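家务与车间杂活自动化试用 进场前安全检查表（附检查意见）

地点：Mapplebeck 二层试验间及隔壁样板厨房
检查日期：2024年8月28日
检查人：Ruth Rowbotham
陪同：Jordan Crabtree（设备）、Ningsih Wibisono（场地）
表格版本：第三版，替代一月份那一版
抄送：Temitope Fashola、Úna Heffernan

填表说明

结论栏只用四种写法：合格、整改后合格、不合格、不适用。意见栏由检查人本人写，别人要补充请署名。上一版有人在意见栏里写“同上”，结果“上”面那一条后来被删了，这次请把话写全。

先把我的态度摆出来，省得后面猜。这次要查的问题有两个：场地能不能让人和机器待在一起；供应方说能做的那些活，到底是机器在做，还是人在旁边替它做。第二个问题严格讲不属于安全检查，但我坚持放进来。一台号称会叠毛巾、实际上每次都要人把毛巾角递到夹爪里的机器，它的危险全在递毛巾的那只手上。演示片里没有那只手，风险评估里也就没有。

供应方 Gidier 提供移动底盘和双臂，Sterkitz 提供夹具和末端工具，软件叫 Rundum，由 Gidier 转售。三方的说明书彼此引用，有两处互相引用成了一个圈，见第八部分。

第一部分 地面与通道

1.1 主通道净宽是否满足两人错身
结论：合格
意见：从门口到样板厨房这一段没有问题。靠工作台那一侧偏窄，机器停在待机位时人要侧身过去。演示时不安排人从那一侧走就行，平时要贴地标。

1.2 地面是否平整、防滑
结论：合格
意见：地面本身没什么可挑的。样板厨房门槛有一道金属压条，人走过去没感觉，底盘过的时候上身会晃一下。供应方说在允许范围内。我问如果手里端着汤呢，回答是目前不建议端汤。那么“上菜”这一项请从宣传页里拿掉。

1.3 地面走线是否固定或加盖
结论：不合格
意见：走线要么沿墙，要么进线槽，要么用过线板压住。临时线也算线。浅色细线最麻烦，低头看得见，端着东西走就看不见了。重申：试验开始前一刻钟由设备方沿通道走一遍，看到横过通道的线就处理，处理完再签字。
Jordan Crabtree 补充：过线板已经申请，型号未定，颜色建议选黄的。

1.4 地面上是否有未归位的设备、零件
结论：整改后合格
意见：待检的底盘、驱动单元一律不放在人走的地方。说“马上要用”的东西也请放到台面或推车上。上次有个“马上要用”的支架放到我第二次来还在原地。

1.5 应急出口
结论：合格
意见：门可以从里面直接推开，外面没有堆东西。请保持。

第二部分 电源、电池与急停

2.1 急停按钮数量和位置
结论：整改后合格
意见：机身上的急停好找。墙上的那一个被一块白板挡住半边，白板当场挪走了。我要求再加一个无线急停，由演示时离机器最远的工作人员拿着。理由很简单，出事的时候离得最近的人往往两只手都有事做。

2.2 急停后双臂的状态
结论：不合格
意见：按下急停以后手臂断电，抱闸有短暂延迟，前臂会往下沉一点。沉多少要看当时的姿态。空载无所谓，夹着盘子也无所谓，夹着菜刀或者人的手正在下面的时候就很有所谓。在供应方给出各姿态下的下沉量之前，厨房刀具不得进入试验清单。

2.3 电池充电区
结论：合格
意见：充电区远离纸箱，烟感正常，灭火器在有效期内。充电架上的标签有两种格式，一种写充满时间，一种写取用时间，容易看混。统一用前一种。

2.4 过夜充电
结论：不合格
意见：过夜充电没有人看。供应方的材料里反复说“夜间自主整理厨房”，那么夜间自然也要自主充电，可他们自己的电池说明要求充电时有人在场。两份文件请选一份。选定之前，晚上断电。

2.5 插线板级联
结论：整改后合格
意见：查到一处，当场拆了。

第三部分 人员

3.1 进入工作区人员的着装
结论：合格，有保留
意见：长发束起，不戴垂下来的饰物，袖口不能宽松。录制示范动作的人经常要穿背带，背带末端多出来的一截要塞好或者剪掉。鞋必须包脚趾，夏天也一样。

3.2 头戴设备
结论：整改后合格
意见：戴头戴设备的人视野和注意力都受影响，连续佩戴不超过一小节，中间必须摘下来休息。戴着的时候旁边要有一个不戴的人。头戴设备的线从后颈往下走，不要从身体前面绕。不用时放回架子，别放在台面边上，线一垂下来就有人钩到。

3.3 陪同人数
结论：不合格
意见：供应方报价按“零人值守”写，现场要求两人陪同，实际上午来的是三个人。三个人陪一台机器擦一张桌子。我没有反对三个人，安全上三个人很好。我反对的是报价单。

3.4 培训记录
结论：合格
意见：在场人员都有记录。Ningsih Wibisono 的那一份缺急停演练签字，她当场补做了，做得比设备方快。

3.5 访客
结论：不适用
意见：本次没有访客。以后有访客，须站在地标以外，孩子由家长牵着。

第四部分 厨房类任务

这一部分每条先写供应方的说法，再写我看到的情况。

4.1 收碗入洗碗机
供应方说法：可自主完成。
结论：整改后合格（安全）；不能算自主（能力）
意见：盘子可以。平的、大小一样的、之间留了空的盘子可以。碗叠在一起就要等人分开。杯子倒扣得不错。筷子一根都没放进去，夹爪每次都能碰到筷子，每次都把它推得更远。洗碗机的门由人开，洗涤块由人放，架子由人拉出来。去掉这些，剩下的是搬盘子。搬盘子这件事它做得慢而稳，我没有意见。

4.2 擦台面
供应方说法：可自主完成。
结论：合格
意见：全天表现最好的一项。抹布由 Sterkitz 的专用夹具夹着，压力均匀，不会把东西扫到地上。台角和水龙头后面擦不到。还有一个问题，它不知道抹布脏了。台面上有一小片酱，它把酱擦成了很大一片。抹布多久换一次，说明书里没有。

4.3 切菜
供应方说法：可在监督下完成。
结论：不合格
意见：见2.2。不试。

4.4 开冰箱取物
供应方说法：可自主完成。
结论：整改后合格
意见：冰箱门的吸力比模型里的大，第一次没拉开，第二次整台底盘往后退了半步，门开了，门架上的瓶子响成一片。没有东西掉下来。请把瓶子从门架上拿走再试。我知道这样一来它就不像谁家的冰箱了。

4.5 倒水
供应方说法：可自主完成。
结论：不合格
意见：透明杯子认不稳。供应方建议在杯子上贴标记。我家里没有贴标记的杯子，我猜大多数人家里也没有。

第五部分 衣物与整理类任务

5.1 叠毛巾
结论：合格（安全）；部分自主（能力）
意见：从平铺状态开始，叠得整齐。从烘干机里一团拿出来的状态开始，要人递角。递角时手和夹爪的距离小于我愿意接受的距离，必须改成人把毛巾铺在台面上、退到地标以外、再由机器开始。改完以后节省的时间大概可以写成负数，供应方自己算。

5.2 叠衬衫
结论：不适用
意见：供应方当天撤回了这一项。

5.3 收拾地上的玩具
结论：整改后合格
意见：软的能抓，硬而小的会从指缝里滑走。最担心的是底盘碾到东西。前方的传感器对低矮物体有盲区，这一点 Gidier 承认，也写进了文档，在附录里，字很小。有幼儿的家庭请先读附录。

5.4 归位
结论：不合格（能力）
意见：问题在“位”。它要事先知道每样东西该放哪里，这个由人教。东西换了地方，再教。教一遍的时间足够我自己把屋子收拾完，而且我教孩子时至少还可以指望他下次记得。

第六部分 车间杂活

6.1 分拣螺钉和垫片
结论：合格
意见：料盒固定、光线固定的情况下没有问题。这类活传统设备早就会做，也更快。看不出为什么要用两条手臂和一个底盘来做。Úna Heffernan 认为价值在于换型快，同一台机器上午分螺钉，下午去做别的。她的话有道理，我把它写在这里。下午没有看到“别的”。

6.2 给钻床上料
结论：不合格
意见：夹具和钻床之间没有联锁。手臂没有退出之前，钻床可以启动。没有联锁就没有下文。

6.3 扫铁屑
结论：整改后合格
意见：刷子换成带护板的。铁屑卷进底盘轮子里怎么清，请写进维护表，并写明清理前断电。

6.4 把工具挂回工具墙
结论：整改后合格
意见：扳手挂得上去，挂歪了也不会再看一眼。有一把挂在钩子最外沿，过一会儿自己掉了下来。下面没有人。工具墙下方一米之内试验期间不得站人，地标按这个距离贴。

第七部分 示范采集与标定

机器不会的活，先由人做给它看。所以演示前后有大量时间花在人身上，这一块以前从来没有进过检查表，因为大家觉得“没有机器在动”。机器不动，人在动，线在地上，手里拿着东西，眼睛看着别处，照样会摔。

7.1 标定块的使用和保管
结论：整改后合格
意见：标定块棱角要倒过，印面不能翘边。双手各持一块时，人没有空手去扶东西，因此持块期间不得移动脚步，要换位置先把块放下。用完放回盒子，不要放在椅子上。 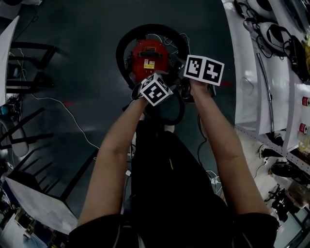
7.2 标定过程中的站位
结论：整改后合格
意见：持块的人只负责持块，读数由另一个人喊。以前一个人两样都做，一边举手一边扭头看屏幕，做久了肩膀受不了，脚下也顾不上。站位四周不留椅子腿、地面设备和走线，做不到就换地方标定，场地里有的是空地。

7.3 标定需要重做的频率
结论：不合格（能力）
意见：供应方材料说“一次标定，长期有效”。设备日志里，搬动一次重做一次，换夹具重做一次，一月份那次换灯以后也重做了一次。每一次都要一个熟练的人到场。家庭用户怎么办，问了两遍，得到的回答是“路线图上有”。

7.4 示范的数量
结论：不适用（仅记录）
意见：按 Gidier 提交的清单，为“收碗”一项录了515段人工示范，剔除后可用401段。被剔除的段落请保留原因记录，尤其是因为碰撞或绊到而中断的，这些才是安全上有用的材料，目前全归在“质量不佳”里。

7.5 示范人员的工时和疲劳
结论：整改后合格
意见：单次连续录制改为最长29分钟，到点就停，录到一半也停。手腕不适要上报。Temitope Fashola 提出示范人员应轮换，采纳。

7.6 架上物品
结论：整改后合格
意见：长杆类一律平放或者竖直卡住，不要斜靠。线缆团分开扎好再上架。鞋不上架。

第八部分 文件

8.1 说明书是否齐全
结论：不合格
意见：Gidier 的手册在“夹持力上限”处写“见 Sterkitz 手册”，Sterkitz 的手册在同一处写“取决于平台，见整机手册”。我需要一个数，写在一张纸上，有人签字。

8.2 软件更新
结论：不合格
意见：Rundum 默认自动更新。检查完以后软件变了，这张表就作废。请关闭自动更新，每次更新后至少重查2.1、2.2和第四部分。

8.3 事故和险情记录
结论：整改后合格
意见：事故记录为空。险情记录也为空，这个我不信。单是今天就有冰箱那一次和扳手那一次。两件都已补记。

8.4 远程接入
结论：不合格
意见：供应方的工程师可以远程接管手臂。接管时机身上没有任何提示，在场的人分不出眼下是软件在动还是另一座城市里的某个人在动。要求加指示灯，并在日志里分开记录。这一条也关系到能力评价：上午收碗有一段动作忽然流畅起来，我问是不是有人接管，现场没有人能回答。

整改期限

1.3、1.4、3.2、7.1、7.2、7.6：下次试验前完成，由 Jordan Crabtree 负责。
2.2、6.2、8.1、8.4：供应方书面答复，收到之前相关任务停止。
2.4：即刻执行，晚上断电。
其余各项48小时内由 Ningsih Wibisono 回报进度。

检查人总意见

场地可以用。机器在有人陪同、地标清楚、急停有人拿着的前提下，可以继续试擦台面、搬盘子、叠铺好的毛巾和分螺钉。其余的先不试。

至于能不能做家务，就我当天看到的，它能做家务里已经被人准备好的那一截。准备的活没有减少，换了个名字，叫布置、叫标定、叫示范，做的人还是弯腰、举手、来回走，而且旁边多了一台会动的东西。如果采购方愿意为这个付钱，我不拦，但报价单上请把人写进去，几个人、做多久、做什么，都写。

Úna Heffernan 意见：总意见措辞偏重。擦台面和分拣的进步与一月份相比是明显的，建议在正式版里提到。

Ruth Rowbotham 回复：同意提到。擦台面比一月份好，一月份它把水壶推下去了。

Temitope Fashola 意见：无线急停已订，到货前先借用楼下那一套，用完请还到原来的抽屉。

签字：Ruth Rowbotham
复核：Jordan Crabtree（2.2条待供应方数据，暂不签）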